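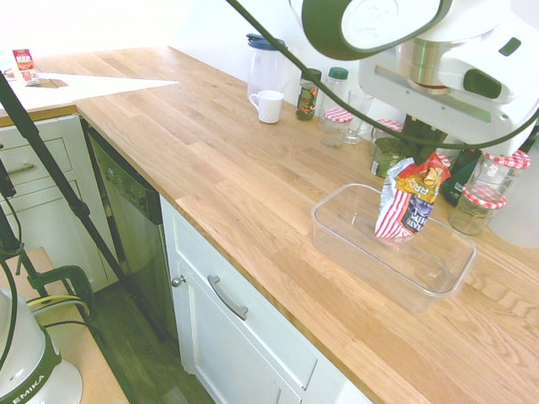

Radomir Popescu wrote in to say that the hardest part of his first month out of the service was the kitchen. After 12 years of being told when to eat, he stood in front of an open refrigerator at 2000 hours (his words, he still can't say eight o'clock) and closed it again and had cereal. Could I do a page on that, he asked, and could I please skip the speeches.

So, no speeches! I was married to the Army for a long stretch and I've set up more kitchens than I can name, most of them after somebody came home from somewhere. What follows is what has worked in our house and in the houses of people who write to me. Take what you like.

Start with one shelf

Don't do the whole kitchen the first week. I know the urge, the boxes are there and the lids don't match and it's driving you up the wall. Pick one shelf at eye level and put on it the food that can be eaten with no cooking and no decisions. Crackers, peanut butter, canned peaches, tuna, whatever they liked before. Leave it alone apart from topping it up. When our son got back he lived off that shelf for weeks – I mostly kept quiet and bought more peaches.

Ask before you move the mugs

If you were the one at home, you've probably rearranged things. I had moved the mugs, the coffee, the trash can and the good knife, and I was proud of it. My husband opened the wrong cupboard every morning until June and never said a word, and I could hear him not saying it. Now I put a strip of masking tape on each door with what's inside. It looks awful. Leave it up anyway, and let it fall off when it's ready.

Quiet fixes, cheap ones

Pan lids hitting a tile floor are no fun for anyone, and in some houses they're a good deal worse than that. Things that helped us:

Felt dots inside the cabinet doors. Put two on each door, top and bottom corner, and wipe the wood with rubbing alcohol first or they'll slide off by the weekend.

A dish towel between each pan in the stack. Old ones are fine.

Lids stood on edge in a dish rack inside the cupboard, with the big ones at the back.

Shelf liner in the silverware drawer, the rubbery kind. Cut it a hair too big and press it into the corners.

Say "blender" before you run the blender. We still do this, and the grandkids think it's a game.

Smoke alarms are the other one. Please don't take the battery out. Run the fan before the pan goes on, open a window, and if toast sets it off every time, look into moving the alarm a bit farther from the stove (check the leaflet that came with it for how far).

Cooking for two after cooking for a crowd

Elin Powell cooked in a mess hall and tells me she couldn't make a small pot of chili to save her life. Her first batch at home would have fed 30. She quit fighting it and freezes in flat bags now, one portion each, pressed thin and laid on a cookie sheet until they're hard, then filed upright like records. They thaw in a bowl of cold water while you set the table. Write the name of the dish on the bag BEFORE you fill it. I never remember, and then I'm trying to write on a wet bag with a dying marker.

The other direction is harder, I think, when you've been cooking for one and suddenly there are two of you again and one of you eats in four minutes flat. I put the bread out first, and I sit down before I serve. It slowed him down a little. It slowed me down too.

The paper drawer

Every family I know in this situation has paperwork on the kitchen table, and it has gravy on it. Empty one drawer. Appointment letters go in the front, forms to fill in go behind those, and everything that's finished goes in a big envelope at the back. Keep a pen in there on a string. Copies of the discharge papers do not belong in the kitchen at all, put those somewhere dry with the birth certificates.

And tape a short list inside the drawer: the doctor, the clinic, one friend who picks up late. In the US, the Veterans Crisis Line is 988 and then press 1, and you can call if you're the family, too.

Radomir, the cereal is fine. Slice a banana on it – and if you want my no-fail egg thing, it's two eggs, a spoon of cottage cheese, low heat, and keep stirring until you think it'll never set. Then give it one more minute. Salt at the end.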